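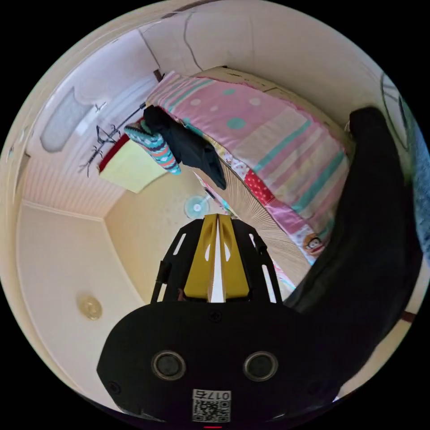

Manipulación y aprendizaje por demostración
Apuntes de la sesión 6: visita a Tretura

Estos apuntes recogen lo tratado en la jornada de puertas abiertas de Tretura y sustituyen a la clase teórica de esa semana. Quien no pudo asistir debe leerlos antes de hacer el ejercicio del final. La presentación corrió a cargo de Veronika Koller y la parte práctica la llevó Ferdinand Hämmerli.

1. Punto de partida

Tretura trabaja con tareas domésticas: ropa de cama, prendas, objetos de uso diario. Koller empezó por la dificultad de los materiales deformables. Una pieza rígida se describe con su posición y su orientación. Una colcha no admite una descripción tan corta, porque cada pliegue cambia la forma del conjunto y oculta parte de la superficie. Los métodos de planificación vistos en la sesión 2 suponen un modelo geométrico conocido y aquí se quedan cortos.

La alternativa es registrar cómo lo hace una persona y entrenar con esos registros. El operador sujeta con la mano una pinza de dos dedos y ejecuta la tarea. No hay brazo robótico durante la grabación.

2. La herramienta

La cámara va montada en la propia pinza, de modo que los dedos aparecen siempre en la imagen. La óptica es de campo muy amplio y la imagen resulta circular y muy curvada en los bordes. Hay que acostumbrarse a leerla: paredes y techo se doblan alrededor del círculo, y un objeto que está cerca puede ocupar la mitad de la vista.

Observaciones de Hämmerli durante la práctica:

El giro de muñeca del operador se traslada entero a la imagen. Una toma puede verse invertida y seguir siendo válida si la trayectoria se reconstruye bien.

Las telas estampadas facilitan el seguimiento de puntos. Las superficies negras y lisas lo dificultan.

Cuando los dedos entran en la tela, conviene mantener la velocidad. Los tirones producen desenfoque.

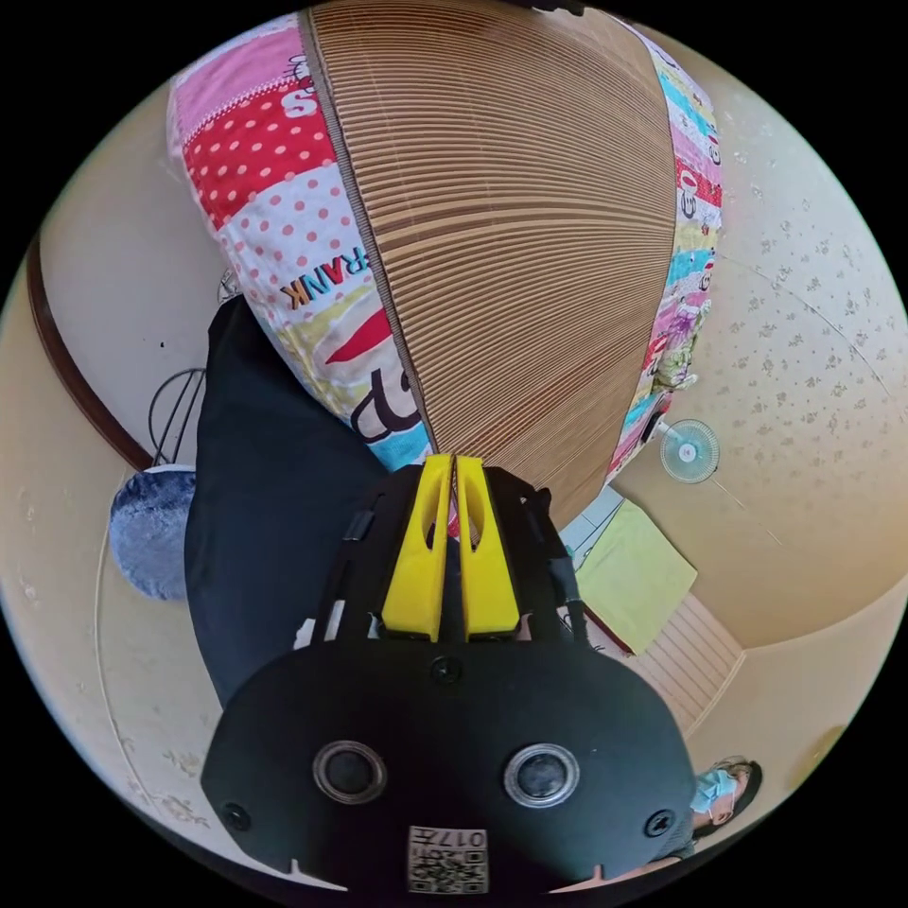
Figura 1. Pinza manual con los dos dedos amarillos en primer plano, ante un panel plisado marrón y tela de retales.

En la figura 1 interesa la relación entre distancia y tamaño aparente. El ventilador de pared se ve pequeño, mientras que el panel ocupa buena parte de la zona superior central. En el borde inferior derecho se distingue parcialmente a una persona con mascarilla azul claro. Para el ejercicio, las personas se anotan aunque solo se vea una parte.

3. Del registro al robot

Witold Laskowska explicó el paso siguiente. De cada demostración se extraen la trayectoria de la pinza y la apertura de los dedos. Ambas señales se sincronizan con el vídeo y se descartan los tramos en los que se pierde el seguimiento. El modelo entrenado se prueba después en un brazo con una pinza de la misma geometría. Si los dedos cambian de forma o de longitud, hay que volver a comprobar los agarres.

Preguntó Barry Tapley si bastaba con grabar en una sola habitación. La respuesta fue que no: el modelo aprende también el fondo, y al cambiar de casa el rendimiento baja.

4. Ejercicio

Trabajo por parejas, 2 páginas como máximo. Elegid una tarea doméstica con tela y divididla en fases. Indicad en cada fase qué debe verse en la imagen para que la demostración sea utilizable y qué podría taparlo. Añadid un criterio para rechazar una toma.

Entrega en enero, en el buzón de la asignatura. Las dudas sobre el formato, a Veronika Hollenstein.

Lectura para la sesión 7: el capítulo de calibración de cámaras de gran angular, sin los anexos.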